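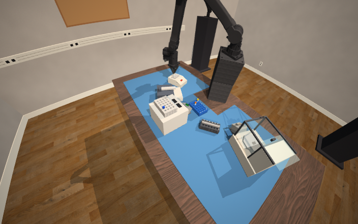 Bridik Bench Simulator: your questions, my answers

I put this page together after the same dozen emails kept turning up in my inbox. I look after Bridik, the simulated lab bench add-on for the Mornberg planner, and I do most of the support for it as well. If your question isn't covered, write to the support address in your licence email and you'll get me.

What do I get when I buy Bridik?

You get the virtual room, the bench with its blue mat, two arms, and the equipment library. There are 109 models in the library at the moment, everything from tube racks and a block with wells to glass-sided enclosures you can put a machine inside. You also get the task editor, where you tell the arms what to do and in what order, and a year of updates.

Do I need a real robot?

No! Plenty of our users have never touched one. They're working out whether a protocol would suit automation before anyone signs a purchase order, and that's a perfectly good use of it. If you do have arms on your bench, you can export your task as a Mornberg plan and load it from there.

Can I change the bench layout?

Yes, all of it. Drag things about, rotate them, set a rack down crooked if that's how it sits in your lab. The mat is just another object (so is the notch in it for the arm column, which you can resize or fill in). I'd suggest you save a copy of the default bench first, as the reset button clears your custom positions and I can't get them back for you.

The gripper is straight above my instrument but won't press the button. What's wrong?

This one wins by a mile. Nine times out of ten the approach height is set too low, so the planner reckons the tip will clip the casing and it refuses to go down. Open the task, find the press step and raise the approach a little. If it still hovers there, check that the button is marked as pressable in the object settings. Models you've imported yourself have it switched off by default, which I'd like to change one day.

Will it handle liquids?

Sort of. Volumes are tracked as numbers, so the simulator knows how much is in each tube and will complain if you overfill one. It doesn't render anything sloshing about, and it won't tell you that your sample is too gluey for the tip. I get asked for proper fluids a lot and I'm not going to promise it.

Can I bring in my own gear?

You can. The importer takes the usual mesh formats, and you then mark the grasp points and any lids, doors or buttons by hand. Allow yourself an afternoon for your first one. If you'd prefer we did it, the modelling service is $135 per item and you'll need to send us drawings or a decent set of measurements.

Why does my glass enclosure look hazy?

Reflections. The panels pick up the room lights and you can lose detail on whatever is inside. Go to View and switch glass to Plain, and it clears up nicely. The arms don't care either way - collision checks use the geometry and ignore the look of it entirely.

Can both arms work at the same time?

They can, as long as their zones don't overlap. Where they do overlap, one waits for the other. Coming up with a sensible order is the fun part, in my opinion, though I've had emails from people who'd disagree.

What sort of computer do I need?

Anything with a dedicated graphics card from recent years should be fine. On an older laptop, turn off shadows before you turn off anything else. It makes a bigger difference than you'd expect.

How many licences can share one project?

Six on the team plan, one on the single. Schools and unis should ask about the Pawłowska pack, our teaching bundle, with ready-made exercises and a colour-coded marking guide.

Is Bridik the same thing as Lirkden?

Lirkden was the old name, up to version 103. Your old Lirkden files will still open, but save them in the new format straight away or the arm speeds come through wrong.

Can I get a refund?

Within the trial period, yes, no form to fill in. Just reply to your licence email. After that it's case by case, and I'm pretty reasonable if the software didn't do what this page said it would.

When's the next update?

November, if testing behaves itself. The main item is a better undo.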